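Clondetti Legislative Services
Support ticket: Public comment form rejecting testimony on emergency order hearing

Last updated: 27 January 2021

Print this page | E-mail this page

Status: Resolved, monitoring
Opened by: Hye-jin Na, clerk's office
Assigned to: Kiprono Muriithi

Problem reported
Residents submitting written testimony for the hearing on extending the county emergency order get "Session expired" after pressing Submit. Text is lost. Clerk has 22 complaints by phone. Testimony window closes at noon tomorrow.

Log

K. Muriithi: Reproduced in two browsers. Short comments go through. Anything over some 200 words fails if the form has been open a while. Asked clerk whether the session limit was changed for this hearing.

H. Na: No change on our side. Same template as the budget hearing.

K. Muriithi: Template is the same, but the hearing was moved to the Dirkis server when remote attendance was added. Session limit there is 2 minutes. Old server had no limit on public forms.

Si-eun Pyo: Raised limit on Dirkis to match staff accounts. Restarted form service. Error persists.

K. Muriithi: Proxy holds its own copy of the limit. Cleared and reloaded. Long test comment accepted and visible in clerk queue. 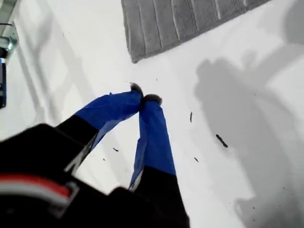 S. Pyo: Second test from an outside connection also accepted. Confirmation e-mail received. District field is filled in correctly.

H. Na: Can the lost comments be recovered? Commissioner's staff is asking.

K. Muriithi: No. Rejected submissions are not written to disk. Suggest a notice on the hearing page asking residents to resubmit.

H. Na: Notice posted. Deadline extension needs the chair's approval, request sent.

Open item: add session limit to the server move checklist. Owner: S. Pyo.

Related tickets
Agenda packet missing attachments
Roll call vote shows wrong district
Remote attendance link not sent to commissioners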